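Emese Csizmadia
@emesecooks

Okay, rice thread. Several of you asked how I cook lunch with no kitchen and I keep answering in replies, so it's all going in one place.

Background: our building's kitchen has been closed since December. New pipes, then new pipes for the new pipes. What I have is one outlet, a sink down the hall and a rice cooker.

First thing, the rice. I buy the medium grain in the big bag from Kelemen, the grocery on the corner by the bus stop. Rinse it until you get bored, then rinse it one more time.

I used to skip the rinsing completely. My rice was glue. Nuanchan Prasertsri ate a bowl of it very politely and the next morning there was a strainer on my desk with a sticky note that said "please."

Water: I go a little under the line. The line on mine is optimistic. If you like it softer, go to the line, I won't fight you.

Now the part people argue with me about. Oil! A spoonful of plain cooking oil goes in BEFORE you hit the button. Plus a pinch of salt. The grains come out separate and the pot is so much easier to wash in a bathroom-sized sink.

Willy Koster says this is a crime and that butter exists. Willy also has a fridge, so Willy can have his butter.

Things I have cooked on top of the rice, in order of how well it went: frozen peas, sliced sausage, eggs in the shell (wash them first), sweet potato in small cubes, a whole chicken thigh.

The chicken thigh was fine on the second cycle. It was not fine on the first. Cut it up small, please, and check it all the way through before you eat it.

Frozen dumplings also work, but you have to put them in for the last 12 minutes or they melt into a sort of blanket. A tasty blanket, but still.

Somebody asked about the smell. Yes, the whole room smells like rice by noon. I've had one complaint and 14 people wandering in to ask what's for lunch, so I think I'm ahead.

Next, where to put it. Mine spent its first month on top of a filing cabinet and every time the lid popped, steam went straight up under a shelf. The shelf is now wavy. Give it open space overhead!!

So I moved it to a table of its own, just the cooker, a little bowl and the oil, and it's the best decision I've made all year.

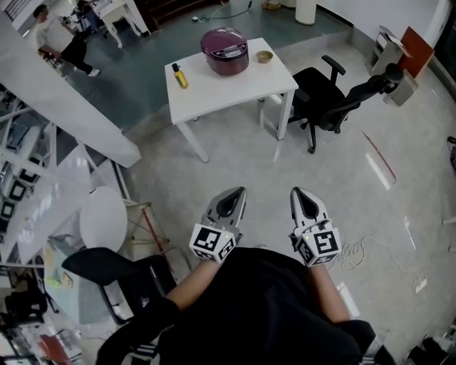

The small bowl is for the scoop, by the way. If the scoop has no place to live it ends up on a stack of paper, and then you have starchy paper. Ask me about the Bostden invoices. (Don't.)

I keep the oil in a small bottle too. The giant jug is cheaper, sure, but I poured half a jug down a table leg once and I'm not going through that again.

Cleaning: fill the inner pot with warm water the second it's empty and leave it while you eat. Wipe the lid, and take out the little steam cap if yours has one -- mine went five weeks before I knew it came off. It was grim in there.

Leftovers: do not leave them sitting in the pot all afternoon. Spread them out in something shallow and get them into a fridge. I borrow a shelf from Anikó Mészáros upstairs and pay her in rice.

Also wow, 3000 of you reading about my lunch? Hello! I mostly post about buses.

Beril Duman just messaged me to ask if you can bake a cake in one. You can! Mine was pale on top and very dark underneath and we ate all of it. I'll try the banana one next week and post the recipe if it holds together.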